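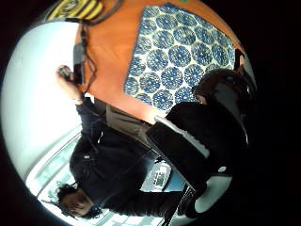
3 min read

Sollent Trajectory Tools: Frequently Asked Questions

We get a lot of mail about Sollent, and a good deal of it asks the same handful of things, so Rajkumari Rana and I sat down in August and wrote out our answers properly. If yours isn't covered, please do write to us (we really do enjoy the odd ones).

What does Sollent do, in plain words?

It takes fisheye video from a hand-held gripper and works out where the gripper was at every moment, then packs that path together with the video so you can train a policy on it. It also has a viewer, a trimming tool and a checker that tells you which recordings are worth keeping. The part that drives your arm is a separate package called Wundetti, and you can use either one without the other.

My video is on its side. Do I need to rotate it first?

Please don't! People hold the gripper at all sorts of angles, and a tabletop that runs steeply across the view with a person lying sideways next to it is perfectly ordinary input. The tracker finds its own idea of "up" from the motion sensor. If you rotate the video beforehand, the lens calibration no longer matches and you'll spend an afternoon wondering why your paths have a bend in them.

Should I crop off the black border around the circle?

No, leave that alone too. Sollent masks it for you, and the calibration file expects the full picture with the black corners still there. The curved table edges get handled at the same step, and you can see the straightened version by pressing U in the viewer.

Does a bright window ruin a recording?

Usually not, though it depends how long you look at it. A washed-out window gives the tracker very little to hold on to, so it leans on whatever else is in view. Lock your exposure before you start, and if you can, stand so the glass stays off to one side. The checker marks any stretch where more than 40 percent of the view is blown out, and you can decide for yourself whether to trim it.

What about a patterned tablecloth?

A busy pattern is lovely for tracking in one way, with plenty of detail to follow. The trouble comes with prints that repeat, such as rows of matching blue medallions on white, where one medallion looks very much like its neighbor and the path can hop sideways by one repeat. Turn on "repeat guard" in the mapping settings. Harvey Chan wrote it after losing most of a week to this sort of hop, and we're all grateful to him.

Can other people be in view?

Yes. Moving people, sleeves and hands are left out of the map automatically, including the operator's own arm. A dark sleeve against a dark background is sometimes missed, so have a look at the mask overlay and paint in anything it skipped. Do get permission from anyone who can be recognized before you share your data.

How long should the mapping pass be?

We suggest 2 slow loops over the work area before the first demonstration. Keep each demonstration after that under 15 seconds if the task allows. Our Sugden sample set has 3,580 demonstrations in it and is a good thing to practice on before you record your own.

Why does the checker reject recordings that look fine to me?

Most often the clocks on the video and the motion sensor have drifted apart, and that's hard to spot by eye. Run the sync tool on the folder and try again. If it still says no, open the report and read the line marked "first fault", which names the time where things went wrong.

Which export format should I pick?

Pick Prundora if you're training with our scripts, and plain folders for anything else. Both keep the original video, so you can always go back and export again later.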